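Soup again, and other news from week five

April 22, 2020

Quick one before the laundry finishes. I know I said I'd post every few days and then didn't. The days are mush. I wrote "call dentist" on my hand and then remembered the dentist is closed.

So. Soup.

I've been making my aunt's rice soup more or less every morning since February, when it was a cold thing and not a stuck-at-home thing. Tassanee Jaidee, my mother's older sister, ran a lunch counter in Chaiyaporn for years and made one pot of this before anybody else was up. No recipe. I called her for it and got "enough water" and "until it looks right." Called again, got a long story about my cousin's motorbike. Third call she finally put a pot on while we talked and I wrote down what she did, on the back of the electric bill.

What I've got so far

Leftover rice works better than fresh. Cold, a day old, broken up with your fingers. I fought this for a week because it felt like cheating. She laughed at me.

Stock if you have it. I don't, usually. Water plus the pork bone plus a smashed piece of ginger, left alone while I shower and look at the news and regret looking at the news.

Fish sauce at the end. White pepper at the end. I kept putting them in at the begining and wondering why it tasted tired.

Garlic fried in oil until it's just going gold, then OFF. It keeps going in the hot oil. I've burned it so many times. The whole apartment smells of it and Vasco upstairs texted me a skull.

Speaking of Vasco

Vasco Nogueira, apartment above mine, the one with the accordion. We've been doing a swap. I leave a jar of soup on the stairs, he leaves bread. His bread was terrible in the beginning and I ate it anyway, with a lot of butter. Now it's good. Really good crust, big holes, he sends me pictures of the inside of it like it's a new baby.

We talk through the stairwell, him up on the landing, me down by the mailboxes. Mostly about flour. He had to drive out to Cledport to find some and came back with a sack so big he had to drag it up one step at a time. So if you live near me and need flour, ask Vasco.

He also thinks the soup wants lemon. It doesn't. We've agreed to leave it there.

Groceries

Going once a week now, early. The line outside the Flodbridge market goes down past the shoe repair place, everybody on their bit of tape. Spent $107 last trip, which is a lot for me, but that was with the big rice and coffee. No yeast. No ginger the time before that, which was a small crisis.

The man at the fish counter, Mr. Pongsiri, is still there and still telling everyone to buy mackerel. I asked how he was and he said "selling mackerel." Bought the mackerel. It was great in the soup, flaked in at the last minute with a ton of cilantro — better than the pork, maybe? Don't tell my aunt.

I did get the wrong fish sauce. Too sweet. Using it up in salad dressing, it's ok.

Eating at the same time

This is the part I meant to write about and now the dryer's going to buzz. A few of us have started having breakfast together over video. Me, my cousin Lertchai, my old roommate, sometimes my aunt if somebody sets her up. 8 my time, which is evening for her, so she's having dinner and judging our breakfasts.

It sounded sad when Lertchai suggested it. It isn't. Mostly people chew. Last week the sound was off for a good while and we just kept going. My aunt held her spoon up to the camera to show me how thick mine should be, I held mine up, she shook her head. Best part of my week.

Lertchai has been making it too and sends questions in the middle of his work calls. Can I freeze it (yes, but it goes gluey, add water). Can I use brown rice (you can, I wouldn't). Is the egg supposed to be raw. It's supposed to be soft, crack it in right at the end and put the lid on and wait. 2 minutes. He waits one and complains.

My list of toppings, because people asked

Going in order of how often I use them. Not all at once. Pick a couple.

1. Fried garlic and its oil. Every single time. Make extra, keep it in a jar, it's good on eggs and noodles and probably cardboard.

2. Scallions, cut thin. I've been regrowing mine in a glass of water on the windowsill. They get a little weaker every round but they're free.

3. Soft egg, see above.

4. Ginger in matchsticks. Thinner than you think. I got lazy and did chunks one morning and bit straight into one on the call, everyone saw.

5. Chili vinegar. Just sliced chilis sitting in white vinegar, overnight is fine, longer is better. I keep it in a small bowl on the table, one of the bright plastic-looking kind you can stack, and the toppings all get their own so people can help themselves. When there were people.

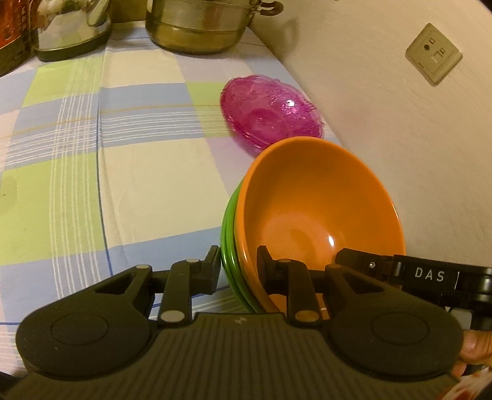 6. Peanuts. My aunt says no. I say yes. Crushed, a little salt.

7. Chinese donuts if you can get them, torn up. I can't right now. Toasted bits of Vasco's bread are doing the job, and I'd say that to her face.

8. Preserved radish. Only a little bit, it's so salty. I found a packet at the back of the cupboard and decided not to read the date.

Stuff left over

Still haven't figured out her sour pork version, she gets vague when I ask. Working on it. Also somebody wrote in to ask if this works in a slow cooker and I have no idea, I don't own one. If you try it tell me in the comments.

Next post is probably the mackerel. Or the balcony, where the basil is doing something weird and leggy and I think I planted to many in one pot.

Dryer's buzzing. Wash your hands, call your aunt, leave the garlic alone once it's off the heat.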